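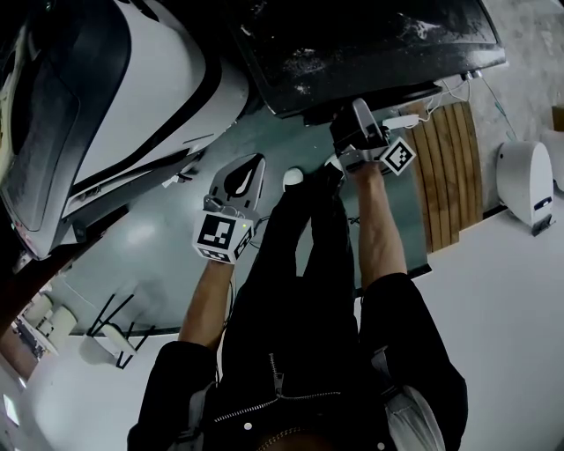 4.2 Dark surfaces and where things get put down

Dirt in a workroom is largely a matter of contrast. Of the 30 people who filled in our questionnaire at the Demside site, most named the floor as the worst thing to keep clean, though the floor is teal-green and forgives a great deal. Glossy black forgives nothing. On the flat black piece held over the floor, the white marks could be dust or scratches, and the two call for very different remedies, one of them a cloth. Respondents tended to assume dust, an optimism already noted by Krasniqi and Huamán in their November survey at Bornico.

Tables raise a different problem. The site rules give each loose item a home, and the rules run to 50 lines. Gloves are covered in line 2, under "storage." In practice a glove belongs on whatever is nearest and roughly hand height, and we have coded such places as "informal hooks."

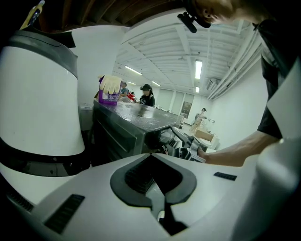 Figure 2. Stainless steel table with a pale yellow rubber glove over a purple box; light gray trash bin to the left.

We coded the purple box as an informal hook. Its contents did not enter the analysis. The bin was coded as a bin.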